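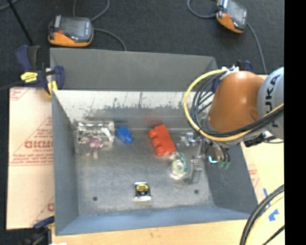 A tape dispenser, a tape measure and two toy blocks share the bin with the arm's gripper.

Features > Working Life > The Returns Room

8 min read

Geetha Thevar has strong views on bubble bath, none of them about bathing. In her years on the returns floor at Pusteo, the catalogue firm that will sell you a garden hose and a christening present on the same order, she has learned that a bottle of it will always come back without its cap. She can tell by the weight of the parcel. She would like it noted that the robot cannot.

The robot is called Naidu, after a supervisor who retired before most of the present staff arrived and who was, by all accounts, also slow before lunch. It is an orange and grey KUKA arm that reaches into a metal bin, picks out whatever the public has sent back, and passes it along to be scanned. It came in April. The memo announcing it used the word "colleague", and people on the floor have been using it ever since, in a particular tone.

Returns is the awkward end of the business. Going out, everything is in a box of known size with a label on the correct side. Coming back, a tape measure arrives in the same sack as a child's building block and something in crinkly clear plastic that was once part of a set. For years the job was done by hand at a long bench, by people who could talk about their sisters while doing it.

Kayode Idahosa, who runs the shift, was sent away for two days to learn the new system, Drarenine. He came back with a lanyard and a vocabulary. A thing the arm can't pick up is an "exception". Clear plastic is very often an exception. So is anything shiny, in a shiny bin, when the sun gets round to the west windows at four o'clock.

"They told us it would take away the boring part," he says. "And it does take away a boring part. Then it hands you a different one."

The different one is watching. Sharada Salian used to sort with both hands and now has a stool, a screen and a button. When Naidu gives up on an item, the screen turns yellow and she reaches for whatever it is, or tells the arm where to try next. Her wrists have stopped hurting, which she mentions first and means. Her neck has started, which she mentions second. She misses finding things. A man once returned a kettle with his reading glasses inside, and she had him on the phone before he'd noticed they were gone.

The pay is a sore point. Sorters were on one grade and "operators" are on another, worth 3 per cent more, but the title goes only to those who have passed the Drarenine course, and places on the course are handed out by seniority. Rajeshwari Rodrigues, the union rep, has a folder on this. She isn't against the arm. She'd just like to know why it got its own service contract before the women got their chairs.

Fouad Bitar, the operations manager, is a patient man who has explained many times that no one has lost a job. This is true. It is also true that when two sorters left in the spring their pegs in the cloakroom were given to the cleaners. He prefers to talk about the depot at Jeden, where a second arm is due, and where he has promised to do the chairs first.

Geetha has been asked to go over there and help with the training. She hasn't said yes. She wants the operator's grade, her bus fare, and an hour in the morning with the bin before anyone switches the thing on - there's a bottle in there somewhere, she says, and it will be leaking.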